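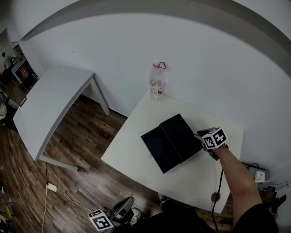 Black box on a white table, water bottle behind

Heating & Plumbing > Controls, Thermostats and Valves

Smart radiator valves - is the saving real?
Started by tepidlanding, June

tepidlanding
We've been quoted almost £400 by Pretitz to put Grimik smart valves on all seven radiators. Three-bed semi in Kudside, ordinary combi, thermostat in the hall. The leaflet says "up to" a third off the heating bill, and we all know what "up to" means. I asked the chap on the phone what the house was like where they got that figure and he said he'd email me. He hasn't.

We already have the old twist-type valves on everything except the hall and the bathroom. They work. Has anyone got real before and after readings? I don't want to hear that it feels cosier.

sludgebucket
I have them. They're good. You can turn off the spare room from your phone.

tepidlanding
I can turn off the spare room by walking into it.

gasmeterjoe
I keep readings, so for what it's worth: first winter with the Viklund ones I used 1361 kWh less gas than the winter before. Very pleased until my neighbour pointed out it had been a mild one. His went down as well and he'd changed nothing. So some of that is the valves and some is the weather and I've no way of splitting it.

sludgebucket
You can correct for weather though. Degree days. It's not hard.

gasmeterjoe
I did try. The answer moved about depending on which weather station I picked, and one of them is on top of a hill. I also turned the flow temperature down to 55 the same autumn, which I'd forgotten when I first posted about all this. Would I buy them again? Probably not at full price. 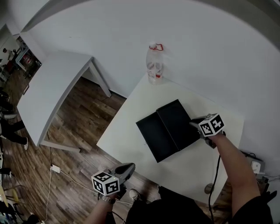 The other thing is batteries. Mine were meant to last two years and a couple went in the first January, one of them with the valve stuck shut. Fine if you're at home to notice it.

pipelagger_k
Turning the flow temperature down costs nothing and I'd do that before spending a penny. Then balance the radiators. Most houses I go into have never been balanced, the one nearest the boiler is roasting and the far bedroom is lukewarm, and people think they need gadgets.

I don't agree that smart valves are useless, mind. If you have rooms standing empty at set times and you're the sort who never touches the dial, they help. If you already turn things down by hand you've had most of the saving.

sludgebucket
Nobody turns things down by hand. They say they do.

tepidlanding
I do. There's a list on the fridge.

pipelagger_k
Also check the quote. Do they need to drain down? If your existing valve bodies take the new heads, they just screw on and you shouldn't be paying for a day's labour. What's the split between parts and fitting?

tepidlanding
£67 is down as "system set-up". Doesn't say what that is. I rang and was told it's connecting the valves to the app, so I asked if I could do that part myself and she had to go and check.

gasmeterjoe
It's ten minutes and a password. Strike it off.

mrs_lockshield
Going against the grain here, we've had Grimik ones for three winters and had no bother, batteries included. I couldn't tell you what we save. I like having the bathroom warm at half six and nothing else on.

tepidlanding
That's fair, but it's a different thing from what the leaflet promises. I'll turn the flow down, have a go at balancing, and take readings through to spring. Still no email from Pretitz.

Related threads
Balancing radiators without a thermometer
Flow temperature on an older combi - how low is too low?
Thermostatic valve pin stuck, radiator cold
Hall thermostat next to front door, move it?
Viklund app keeps losing one radiator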